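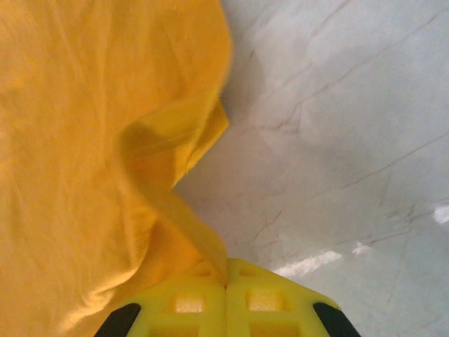 Raili Koivisto wrote to me in February asking whether you can crochet a bath mat out of old T-shirts if you've never crocheted anything else, and she added that she'd already ruined one shirt by cutting it into, her words, "a pile of bracelets." Yes, you can! And I've made the pile of bracelets too. The mat itself is the easy part. Cutting is where people come unstuck, so I'm going to spend way more time on scissors than on the hook.

## What you need

- A stack of knit T-shirts you can bear to lose. A dozen adult ones for a decent mat, and a couple spare.
- Sharp fabric scissors. I use a long pair of Kelmont shears and they're plenty.
- A big crochet hook. Mine is a 12 mm. A 10 will do, but your wrist will hear about it.
- A safety pin or a stitch marker.
- A flat place to work that's longer than a shirt.

You can use a rotary cutter and mat if you've got them. I have one and I still reach for the scissors, mostly because I cut on the living room floor while watching something.

## Picking the shirts

Go for 100 percent cotton if you can, or mostly cotton. It curls nicely when you stretch it, it soaks up water, and it goes through the wash without turning weird. A bit of polyester mixed in is okay. Those slippery athletic shirts are a different animal and I'd keep them out of a bath mat altogether (they make a good plant hanger, though).

Check the sides. Some shirts are knitted as a tube, with no seam running down from the armpit, and those are gold. Shirts with side seams still work, you just get a little bump every so often, and once in a while a seam will pop open when you stretch the strip. If it pops, knot it or sew it and keep going.

Avoid a big plasticky print across the chest. The strip won't curl there, and the back of the print shows up as stiff little white flecks in your mat. I cut below the print when there's enough shirt left, and otherwise that shirt goes in the cleaning rag bag. Soft faded prints are fine.

Wash everything first, no fabric softener, and dry it. A shirt that's going to shrink should do it now. 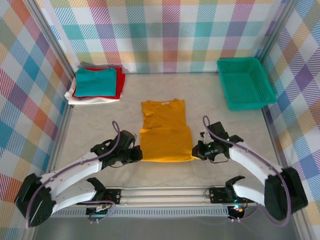

Color planning is the part I could do all evening, and I have a rule that saves me from myself: I make the stack before I make a single cut. Fold the shirts, pile them up in the order you think you want, walk away, and come back after supper. If the pile looks good, the mat will look good, pretty much every time. Teal on top with red under it and white at the bottom is a nice strong start, and I'd put the white in thin bands between the other two so they don't shout at each other. If you'd like it calmer, swap the red for gray or a dusty blue. The bottom of the stack becomes the center of the mat in my system, but you can flip that around if it makes more sense to you. Just write it down, because you'll forget.

One more thing on color: red can bleed. I run reds and very dark blues through the wash by themselves, twice, before they go anywhere near white.

## Cutting one shirt into one long strip

Okay, scissors. Read this all the way through once before you start.

1. Lay the shirt flat and smooth it out. Cut off the bottom hem in a straight line and toss it.
2. Cut straight across from armpit to armpit. Save the top for rags. You now have a tube, open at both ends.
3. Turn the tube so the two folded sides are at your left and right. If there are seams, those are your sides.
4. Take the side nearest you and fold it up toward the far side, but stop an inch short. You want an inch of the far side sticking out past the fold.
5. Starting from one open end, cut strips an inch wide. Cut through all the layers at the folded side, go across, and stop once you've gone just past the upper folded edge, into that inch that's sticking out. Do NOT cut through the far side. (This is where Raili got her bracelets.)
6. Keep going to the other end. You'll have something that looks like a rib cage, with loops hanging off a solid spine.
7. Open up the spine and lay it over your arm or the back of a chair, so you can see the slits on both sides of it.
8. Cut diagonally across the spine. The very first cut goes from the open end of the tube to the first slit on the opposite side. After that, go from the first slit on the near side to the second slit on the far side, then second to third, and so on down the line.

Step 8 is the one that breaks brains. If you cut straight across from a slit to its partner, you get a closed loop. If you cut to the next one over, you get one long, continuous strip. I still say "next one over" out loud while I do it.

An adult large gives me about 700 inches this way. My last three shirts were a mix of sizes and came to 1,956 inches all together before stretching, and I only know that because I was trying to work out how many more to beg off my brother.

## Stretching it

Take a foot or two of the strip in both hands and pull, firmly, like you're testing a rope. The edges will roll in and you'll have a round cord. Work your way along. There will be lint! Do it outside if the weather's decent, or over the bathtub.

Wind it into a ball as you go, and not too tight. I put a scrap of paper in the middle of each ball with the shirt's size on it, a habit from when I was making matching pairs, and you can skip that completely.

## Joining balls

No knots needed. Cut a small slit, half an inch or so, near the end of the old strip and another near the start of the new one. Lay the new end over the old end so the slits line up. Take the tail of the new strip, bring it around underneath, poke it up through both slits, and pull the whole length through until it snugs down. If your balls are huge, make the join from the loose tail at the other end so you're not dragging a mile of cord through a tiny hole.
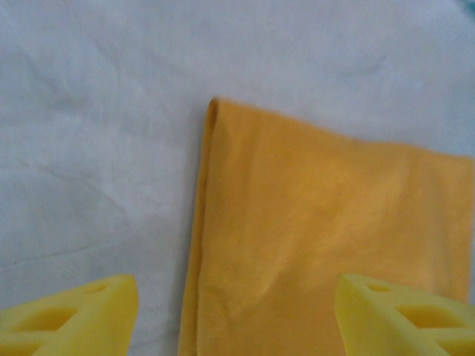
*Orange-yellow cloth against white: a warm choice for the outer rounds.*

## The mat

This is a plain round, worked in a spiral. If you can do a chain and a single crochet, you're set.

- **Start:** Chain 2, then work 6 single crochets into the first chain you made.
- **Round 1:** 2 single crochets in every stitch. Put the safety pin in the first one so you know where the round begins, and move it up each time.
- **Round 2:** *1 in the next stitch, 2 in the one after,* repeat to the pin.
- **Round 3:** *1 in each of the next two stitches, 2 in the one after,* repeat to the pin.
- **And so on:** one more plain stitch between increases every round.

Keep your stitches loose. Looser than that. T-shirt cord has no mercy, and if you pull tight on one round you won't get the hook in on the next.

Change colors whenever the ball runs out, or cut and join early if you want clean bands. I let mine run out where they like on the inside and only get fussy for the last few rounds, where the eye lands.

When it's as big as you want, slip stitch into the next two stitches, cut the cord, pull it through, and weave the tail under with your fingers or a smaller hook.

## When it goes wrong

**It's turning into a bowl.** You need more increases, or a bigger hook. Pull back to the last flat round and add a couple of extra doubles spaced well apart.

**It's ruffling like a lettuce leaf.** Too many increases. Work one round with none at all and see if it settles.

**It's turning into a hexagon.** The increases are stacking on top of each other. Start every other round with a few plain stitches before the first increase, and it'll round out.

**The strip snapped while stretching.** Probably cut too thin in one spot. Join the ends with the slit trick and carry on.

## Washing and drying

Cold, gentle, with towels. It gets heavy when it's wet, so don't hang it from one edge or you'll end up with an egg. Lay it flat over a rack and tug it back into a circle while it's damp. Mine takes a day and a half in winter.

If your floor is slick, put a rubbery rug pad under it and trim the pad an inch smaller than the mat. I did that for the one at my sister's place in Florkcombe after it went skating across the tile with me on it, and it hasn't budged since.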